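Push button

A push button is a simple kind of switch that is worked by pressing it, usually with a finger or the flat of the hand. It is one of those everyday things most of us use from morning to night without giving it a thought, from the doorbell to the elevator to the coffee maker humming away in the kitchen.

Most push buttons have a cap, a spring and a pair of contacts tucked inside a housing. Pressing the cap brings the contacts together (or, in some designs, pulls them apart), and the spring brings the cap back up again. A button that works only while it is held down is called momentary, while one that stays put until it is pressed a second time is called latching — the old desk lamp kind, with its friendly click. 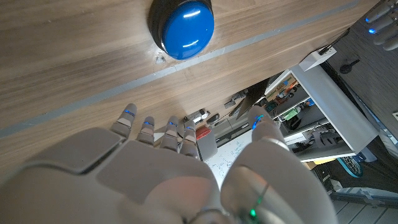
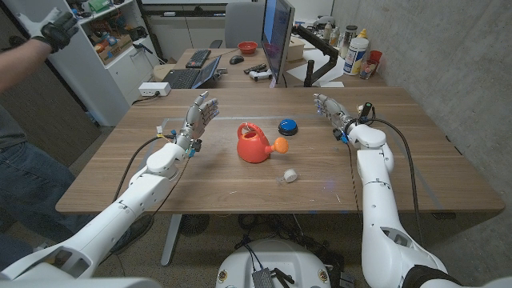

A round blue push button with a black base, on a wooden tabletop.

Large domed buttons are much loved in game rooms, classrooms and quiz nights, as they are easy to find and very forgiving of a hurried hand. The writer Grethe Lund, in her cheerful little history of household switches, gives a whole chapter to the quiz buttons of Lestumholm, where the town hall contest once ran to 80 rounds and finished well past midnight.

Color matters too, though habits differ from place to place. Red is widely kept for stopping, and green for starting, which leaves blue, white and yellow free for all sorts of other jobs. The designer Abenezer Ejigu, who drew the Trokeo line of doorbells, liked a wide cap with a soft edge, and many later makers have followed him in this.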